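4.2 What we bought, what we didn't, and how we decided

I promised in the introduction that I'd be open about money, so this section is mostly about money. Papers like this one tend to list the hardware in a single tidy line and move on, and when I was putting our first budget together I found that maddening. I wanted to know what people had paid for and then stopped using. So I'll tell you.

The lab had room for one arm, one gripper, a wrist camera and whatever we could scrape together in the way of tables and props. Two suppliers sent us quotes. Turer offered a package deal (arm, gripper, controller, a year of support) and Redix quoted each part on its own. The Turer package looked pricier on the first page, and I nearly threw it out on a Tuesday afternoon because of that. Then I added up the Redix parts line by line, with the mounting plate and the cables and the second power supply that I'd missed, and the gap pretty much went away! We went with Turer for the arm and kept Redix for the camera mount, which was the one part they made in a shape we could use.

If I could hand one habit to anybody planning a setup like this, it would be to make a task list before a parts list. We did it backwards. I had a nice spreadsheet of payloads and reach distances before I had written down a single thing the arm was supposed to pick up. Once we sat down and did the task list properly, a good chunk of the spreadsheet stopped mattering. Our tasks are light. We hang things on hooks, take them off again, and move them from one hook to another. We don't need a big payload for that. We need fingers that can close gently on something thin, and we need to get those fingers in between neighbors without knocking into them.

The calligraphy rack in Figure 3 is the task that settled most of our choices. It has six hooks on one bar and four brushes hanging from them, with the second and fifth hooks left open. The brushes aren't alike at all. Two of the handles are slender and dark with little white characters on them, and then there's the big one, with a wide black collar and a full tuft of bristles. A gripper that suits the slender handles has to open a long way to get around that collar. I went back and forth on this for ages. A wide-opening gripper costs more and weighs more, and weight at the wrist eats into everything else. In the end we paid for the wider one and I'm glad we did, though I grumbled about it for most of July.

Fingertips deserve their own line in the budget, and ours didn't have one. We bought 12 pairs in the first order and I assumed that would see us through the whole project. It didn't come close. Tips that rub against wood and metal all day get scuffed, and once the surface goes smooth a thin handle starts to rotate in the grasp. My advice is to treat them like printer paper. Put them under consumables, order them on a schedule, and don't let anybody talk you into counting them as equipment (our purchasing office tried, and it meant a separate form each time).

Then there's the question of how many demonstrations to plan for, because operator time was our biggest cost by a mile. We budgeted for 300 demonstrations on the rack task. We recorded 323 and kept 286 after review. The ones we dropped were mostly sessions where the wrist camera had slipped in its mount and the view had drifted, and a stiffer mount would have saved us a fair few of them. I compared the price of the stiffer mount with what we'd paid in operator hours for the discarded runs, and I won't pretend I enjoyed the result. Buy the good mount. Next round, we're also setting aside money for a spare, so a slipped screw doesn't end a session at ten in the morning.

We spent nothing on special lighting, and I'd make the same choice again. You'll see that the rack throws soft shadows across the wall behind it, a whole row of them. I had a quote for diffuser panels from Hayes sitting in my inbox for weeks. What stopped me was the thought of where we'd like this work to end up, in rooms with ordinary lamps where nobody has hung any panels. The black cloth on the table was cheap, and I count it as money well spent.

The props were the fun part of the budget, and the part I had to argue for hardest. There's a temptation to print a plain plastic bar with six pegs and call it a day. I pushed for a real carved wooden rack, with its dragon head sticking out past the post and all that openwork down by the rails, partly because the shapes get in the way. An arm coming in from the left has to plan around the dragon. A plain bar would have let us off easy, and we'd have learned less about how much clearance the wrist needs.

For the second phase, which we're calling Haltovach, I've split the plan into three pots: hardware we buy once, consumables, and people's hours. The last pot is the largest. I've left the arm alone and put the hardware money into mounts and a second gripper body, so that we can swap when one goes back for service.

Figure 3. The rack task, from the wrist camera.

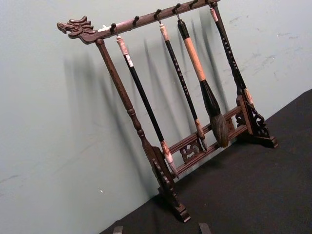

Redix, reading a draft of this section, replied that we had been unfair to line-by-line quotes: a package hides the price of each part, so a lab that needs to replace one piece two years on has no idea what it ought to cost, and they would rather a customer groaned at a long list up front. They also asked us to say that the second power supply was on page two of their quote. It was.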